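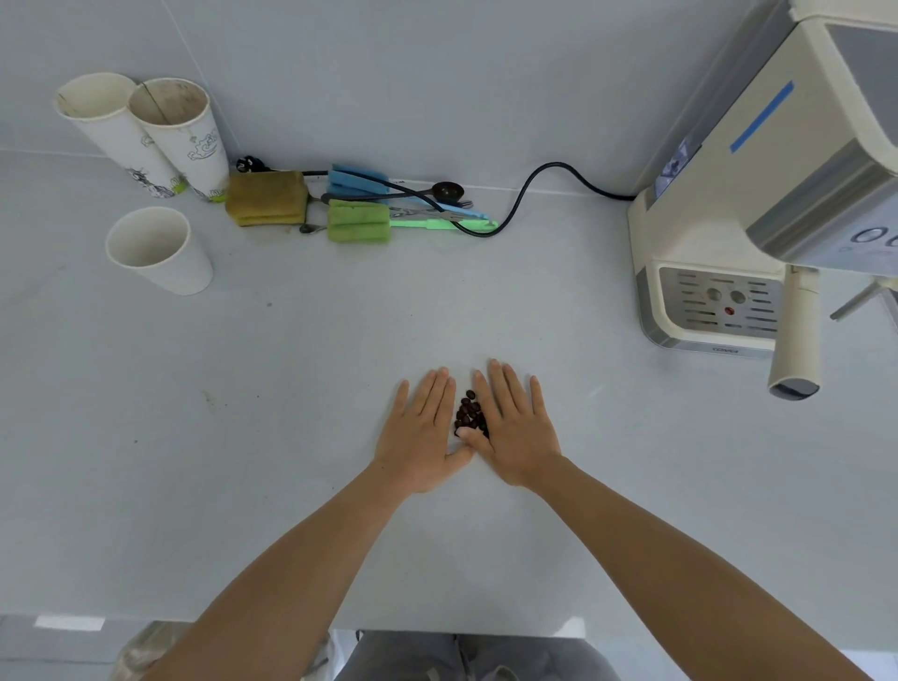
Gill puts a fast label on its new pouch line, but buyers want to see the invoice

Packaging machinery maker Gill has started taking orders for the Trolari, a form-fill-seal line that the company claims will turn out 50 printed pouches a minute and switch from one film to another in 20 minutes. Deliveries are due to begin in September. The price has not been published, and neither have any test results.

The claim that matters most to small packers is the second one. Changing film on a mid-sized pouch line can eat up half a morning, what with new tension settings, a cold sealing jaw and a roll or two of scrap before the print mark lines up. Gill says the Trolari stores the settings for each job and calls them back from the touch screen. Several older machines on the market do this too, and their owners still keep a wrench within reach.

"I have heard 20 minutes before," said Rahel Holzer, who runs production at the contract packer Juredus. "Then you ask when the clock starts. If it starts after the old roll is off and the print head is clean, well, I can do it in 20 minutes as well."

Asked about that, Gill's sales manager, Veronika Marti, said the figure covers "a normal changeover by a trained operator." She would not say whether cleaning the print head was part of a normal changeover. A fuller data sheet is being prepared, she said, and will go out to customers who have signed a letter of intent. Why it can't go out before they sign was left open.

The speed figure also deserves a second look. Gill's brochure gives it for a flat three-side-seal pouch in plain polyethylene. For stand-up pouches with a zipper, the kind many food packers would want a new line for, the brochure says only that output "depends on the product." Laminates with a foil layer are listed as suitable, with a footnote that sends the reader to the sales office.

There has been one trial outside Gill's own building. It took place at the Gimley plant, ran for 4 days and produced, according to Gill, 957 cartons of finished pouches. The company did not say how many pouches went into a carton or how many were thrown out on the way there. Gimley did not answer questions about the trial, and it has not placed an order so far.

Training is another soft spot. The basic package includes one visit from a Gill technician, and further visits are billed by the day. Spare sealing jaws and print ribbons have to come from Gill if the warranty is to stay valid. Marti called this standard in the trade. Holzer called it "the part where they make their money" – and added that she would still go and look at the machine.

The Trolari does have some things going for it. It takes up less floor than the line it replaces, it runs on ordinary three-phase power, and the guards open wide enough to reach the rollers without taking a panel off. Anyone who has cleared a jam with one arm through a gap will see the point of that.

Gill plans to show the line to invited buyers at its own works before the first deliveries. Holzer says she has asked to bring her own film, her own operator and a stopwatch. At the time of writing she was waiting for a reply.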